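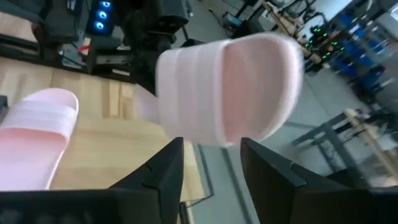 Footwear sorting and pairing became the main work of the Gudeta project during this reporting period. The project receives donated and end-of-line household goods, checks them, and prepares them for families moving into supported housing through the Rondisis program. Footwear was added to the approved work plan in the second quarter at the funder's request. Indoor slippers have made up the larger share of what has arrived so far, and many are of the kind now handled daily at the sorting table: light pink slides with a wide molded strap, ribbed across the top, and a paler sole. Slides of this type have no laces, buckles or lining to inspect, and they were therefore chosen as the first category to go through the revised procedure.

Category: Program Updates / Household Goods

Progress against the work plan

The grant agreement set a target of 200 completed footwear packs for the period. The project completed 212. Each pack holds one matched pair, a size label and a care card, and is assigned to a named household only at the point of dispatch. The target was met in the last full week of the period, after a slow start caused by late delivery of shelving to the Umo Street workroom.

The revised procedure has four stages: intake, matching, inspection and packing. At intake, slippers are removed from their delivery bags and placed on the table as they come. Matching is carried out by size marking first and by color second. The order matters in the case of pale colors, as light pink, cream and off-white are easily confused under the present lighting. Inspection covers the strap, the footbed and the sole. Any item with a split strap or a worn sole is withdrawn and recorded.

Single slippers remain the main source of delay. Under the earlier procedure, an unmatched item was returned to the general bin and was often handled several times before its partner was found or the item was withdrawn. Unmatched items are now held on a separate shelf, arranged by size, and reviewed every Monday. Items still single after four reviews are sent to the recycling contractor. Staff report that the Monday review is a better use of time, although it depends on the shelf being kept in order during the week – a point that has been raised at two team meetings.

Workroom and equipment

The sorting table was kept in use and its surface was cleaned and re-oiled. A request for a second table was included in the original budget but has been deferred. The floor area at Umo Street does not allow a second table without blocking access to the packing shelves, and the project would prefer to resolve the layout before purchasing.

Size labels were changed in December. The previous labels were attached to the strap with adhesive and left a mark on molded surfaces that could not always be removed. The new labels are printed on card and tied to the pair. They take longer to attach, and the packing time for each pair has increased slightly. No complaints about residue have been received from receiving households following the change.

Expenditure

Spending on the footwear activity came to $3,300, against a budget line of the same amount. The largest items were shelving, label stock and packing bags. An additional $225 was spent on replacement lighting tubes and charged to the general premises line with the prior agreement of the grants officer. No further overspend is expected.

Staffing

Édgar Muñoz continued as workroom coordinator and is responsible for the figures in this report. One part-time post was vacant for five weeks and has now been filled. The new member of staff has completed the induction and is working mainly on inspection. Cover during the vacancy was provided by the household linens team, and linen sorting fell behind by six working days as a result. That backlog has been cleared.

Issues for the funder's attention

Sizing is inconsistent across suppliers. Slippers supplied through Carnonon carry a single size number, while other donors send stock marked with a range that covers two sizes. Households have been asked to state a preference for a closer or looser fit where only ranged sizes are available. The project requests guidance on whether such pairs should be reported under the lower or the higher size.

Demand for children's sizes is well above supply. Adult sizes are adequately stocked for the coming period, but requests for the smallest children's sizes could not be met in full. The project proposes to move part of the packing bag allocation into a small purchasing fund for these sizes and will submit a budget variation form separately.

Planned work for the next period

The procedure will be extended to closed slippers and canvas shoes, both of which require inspection of the lining. A short written guide for inspection staff is in draft and will be tested on one delivery before it is adopted. Lighting above the matching end of the table will be reviewed – the new tubes have helped, but pale colors are still being paired incorrectly from time to time. The layout proposal for the workroom will be sent to the funder with the next report.

Related items

Rondisis housing program: summary of household requests
Gudeta linens team: backlog cleared
Guidance for donors: preparing footwear for collection
Umo Street workroom: revised delivery hours
Budget variation form and notes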